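What Does It Mean to Rent a Home?

When I was little, my family lived in a rented house in Cleldale. I thought the house was ours! It belonged to Mrs. Bielecka, and every month my parents paid her money – called rent – so we could live there.

A person who owns a home and rents it out is a landlord. The people who live in it are tenants. They both sign a lease, a written promise about how much the rent is and how long everybody can stay.

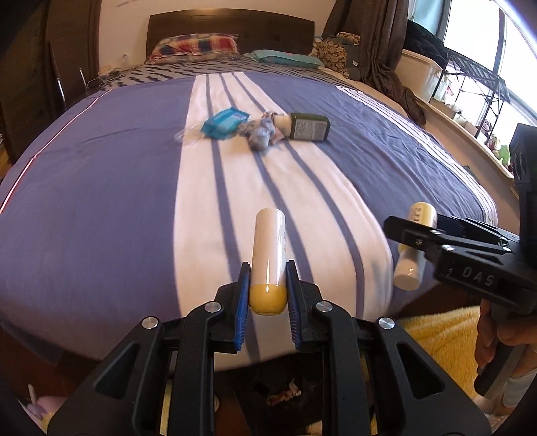
Two bottles over a striped comforter.

Some homes come with furniture and some come empty. Ours was empty, so we slept on the floor for two nights in July (I loved it).

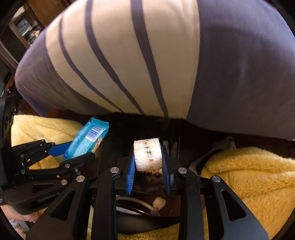
What is a deposit?

It's extra money you pay before you move in. If you break a door, the landlord can use some of it to fix the door. If you look after the place, you should get it back when you leave. We got ours back, all except 25 dollars – my brother knows why!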